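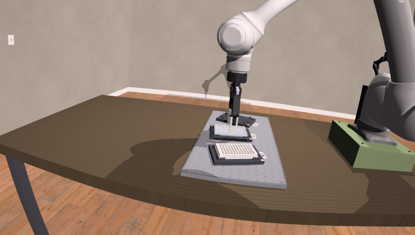
Good evening, and thank you for coming. My name is Liis Baranauskienė and I will speak about the first table reading of a new play, and what the director can learn from it before rehearsals start. Please note down your questions and keep them for the end. I begin with the furniture. A large table of dark brown wood, as on the slide, is what I prefer, because the actors can put the script flat and look at each other. When we read "Drelik" at the Wisino Theater in August, we had only chairs, and everybody looked down at their knees.

(Wait. Drink water.)

The play has 9 scenes and the script was 70 pages. I asked the actors to read it without acting. This is difficult for them, and I understand it. But if the voice is already sad, I cannot hear if the line is sad.

Who reads the stage directions? Not the author. The author reads them too fast, or adds small explanations. I give them to a person who has no part in the play, and I ask this person to read only the directions that the audience must know. In "Drelik" the direction for the letter was half a page. We read one sentence of it, and the scene was clear.
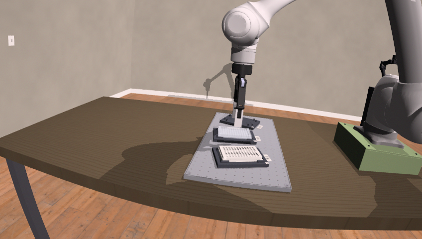

Slide 2: Brown tabletop, three fixtures in a line on the gray board.

Now the pauses. The author had written "pause" very often in scene six. I asked the actors to respect every one, and the scene became so slow that I lost the story. We crossed out most of them the next morning. The author was not happy with me, but she agreed to keep this version for the second reading.

(If the time is short, skip the part about the Donder festival.)

At Donder we read the same play in front of guests. They laughed in the scene with the brother, where we had never laughed. I wrote the page number and said nothing to the actors until the evening.
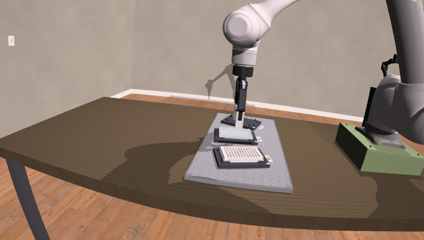
Slide 3: Arm and black gripper above the board, plank floor below.

Last point, the talk after the reading. I let the author ask the first question. Then the actors may say where they got lost, with the page. I do not allow them to propose a new ending on this day.

(Thank the host. Questions. Copies of scene one are at the door.)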